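Week 7 notes: the Doolan visit

Thanks to everyone who got themselves out to Doolan on time, even with the bus mucking us around. I've jotted down what I reckon you should hang on to before the prac.

Zisine (the software side) keeps two things apart: finding the handle, and deciding what to do about it. I loved that they showed us the log as well as the arm! Their kitchen set has 2,730 recorded attempts in it, and 698 of those are drawers. Hekis, the older planner, treated every pull as a straight line, so have a think about what that does to a door on a hinge.

Look at the handles too. The cabinet has a long black bar up top and short vertical ones on the lower tier, and a grasp that suits one won't necessarily suit the other. Your wrist angle has to change, and so does the approach.

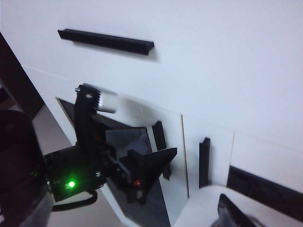 Antonina Semeniuk reckons we're all too fond of the grasp and should worry more about the let-go, as a finger still hooked behind a pull will drag the whole arm along with it. Fair point, and I've added it to the prac sheet.

For the prac, work in pairs and read section 2 of the Ella manual first. Write me 400 words on one handle of your choice: approach, grip, pull, release. Sketches are welcome (messy ones too). Paora Ruawai has the login details for the logs, so email him if yours won't work. Due at the end of May, 5 pm.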